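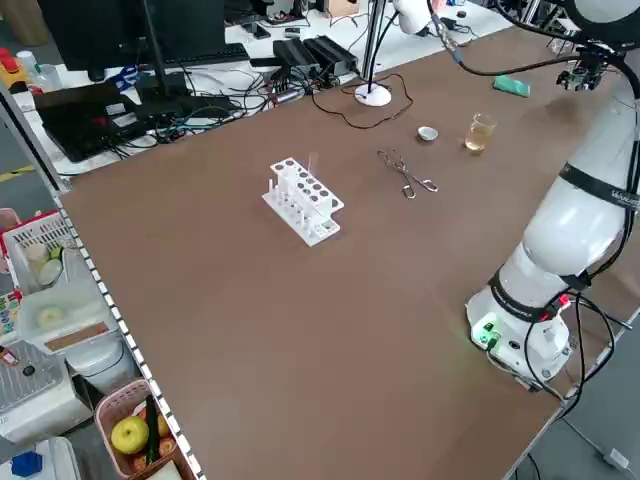 Lomville bench oil, 300 ml tin

By Larasati Sumampouw, February

Back in stock. Same oil as before, new cap (the old one leaked, sorry to everyone who had it in a drawer). For wooden worktops, shelves, desks, chopping boards once cured. Not for floors. Not for anything already varnished, it just sits on top and goes sticky.

Dries matt. Clear, or Zuletti brown if you want a bit of colour. Smells of linseed for a day or so.

One tin does a kitchen table twice over, bare wood, thin coats. Thirsty old oak will take more. Buy 2 if your not sure, we take unopened tins back.

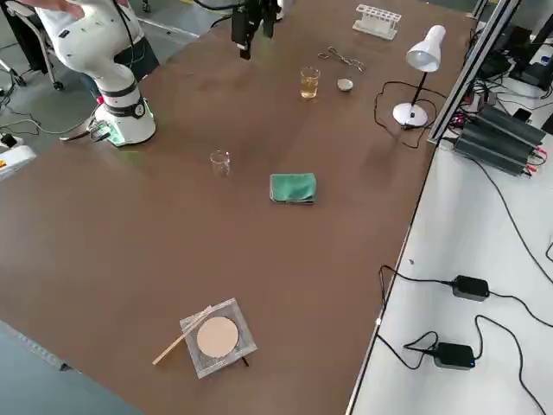

Large brown tabletop, smooth surface.

How to use. Sand first, finish with a fine paper, wipe the dust off with a dry cloth. Shake the tin. Pour a little, rub it in along the grain, leave twenty minutes, wipe off ALL the extra. People skip that last bit and then ring us. Overnight, second coat, same again.

Lay used cloths out flat outside to dry before they go in the bin. Oily rags in a heap can catch fire. Please do read that twice.

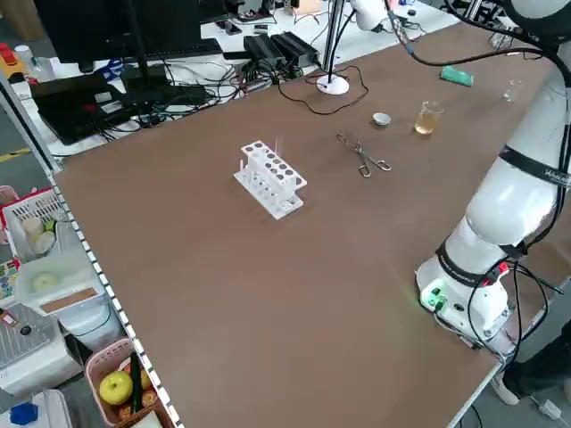
Leave it a week before heavy use. Water is fine after that, hot pans are not. Top up once a year, or when drops stop beading. No need to strip back, just clean it, let it dry and put on a thin coat.

Price is 54 for the single tin, postage on top. Trade boxes by email only, Gediminas Kuusk deals with those. Out of the Parura applicator pads untill next month, any lint-free cloth will do.

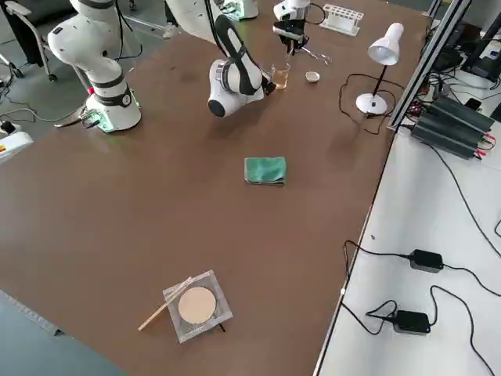 Colour samples go out free, one card per order. Look at them flat and in your own light, the clear one darkens pine more than you'd think. Brown is the one people ask about for big plain surfaces. On a large top like this one, small bright things such as silver tweezers stand out nicely. On dark wood already, go clear.

Comments

Kofi Sarpong: Used the clear on an old school desk. Two coats, came up lovely. New cap much better

Benedicta Ametepe: does it go over Gautier wax or do I need to get that off first?

Larasati Sumampouw: Off first Benedicta, white spirit and a scrub, then sand.

Kwadwo Agyeman: Bit dear but the tin lasts. Brown came out darker than the card on my beech shelf.

Lomville Finishes, Unit 61 | Contact us | Copyright Lomville | Back to top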